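The big back-room sort-out: a small gallery

2018-03-08

I've been promising to put these up for ages, so grab a cuppa. If you read the last post you'll know the back room had got to the stage where I shut the door when people came over. It's my favourite room in the place, too! Warm timber, decent light in the arvo, and a lovely round table that had slowly vanished under odds and ends. So this March I decided every single thing in there would be picked up, looked at and given a proper home, even if it took me all month (it very nearly did).

My rules were pretty loose. If I knew what it was and still liked it, it stayed. If I knew what it was and didn't like it, off to the op shop. If I had no idea what it was, it went in the Tạ box, which is a big lidded thing I picked up from Tạ, the little homewares place near the station, and which has been my best buy this year by a mile. I'd budgeted for 2 of them and ended up with 4. Oops.

The bits and bobs

I started with the small plastic stuff because I thought it'd be quick. Ha! Lids without tubs, trays without whatever slid into them, the frames off goodness knows what. Every drawer had a layer of it at the bottom. I kept turning things over looking for a clue and putting them back down on the same pile, and then making a tea, and then picking up the very same thing again. 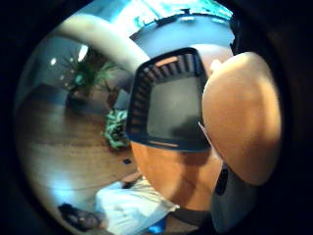

Tetex wrote in after the last post to say that anything black and plastic without a partner should be given one week on the windowsill, and if no one in the house claims it by then, out it goes. I love this and I've adopted it, although my windowsill filled up in a day and I've had to start using the top of the bookcase as well. Two things have been claimed so far. One was the lid to the good biscuit container, which I'd been covering with a plate since before Christmas, so that alone was worth the whole exercise.

A few of you also asked about labels. I use the plain white Clendico ones, and a pencil, because I change my mind constantly. They peel off without leaving that grey gummy rectangle. The Usier ones I had before looked nicer (I still miss the little border) but I spent a whole evening at the sink with eucalyptus oil getting them off, and never again.

The soft toys

Right, this was the part I was dreading. I'm hopeless with soft toys. I can be ruthless about cords and cookie cutters and mugs, but give something a round tummy and I'm done for. The plan was to keep one basket's worth, wash those, and pass the rest along. I washed them in pillowcases on the gentle cycle, which I'd recommend to anyone, and dried them flat on towels so the stuffing didn't all slump to one end.
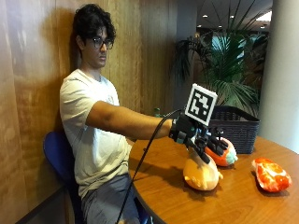 My weak spot has always been anything in the yellow to orange range. Blue bears and grey rabbits I can send off to a new home without a wobble, and I did, a whole bag of them. But that soft yellow one shaped a bit like a chick was never going anywhere, and neither was its orange neighbour with the pale minty tip. Is it a fish? Is it a carrot? I've gone back and forth on it so many times and I'm happy to take votes in the comments. They look so cheerful against the wood that I've more or less decided they can live on the table.

What's left

The bookcase, mostly, and a tin of buttons I keep walking past. I did a rough tally of the paper pile for fun and gave up at over 2075 sheets, and most of that was instruction booklets for things we don't own any more. The recycling bin has never been so heavy!

I'm going to do the hall cupboard next, if I can get the door open. Let me know how your windowsills are going, and if anyone's found a good way to store spare buttons that isn't another jar, I'm all ears.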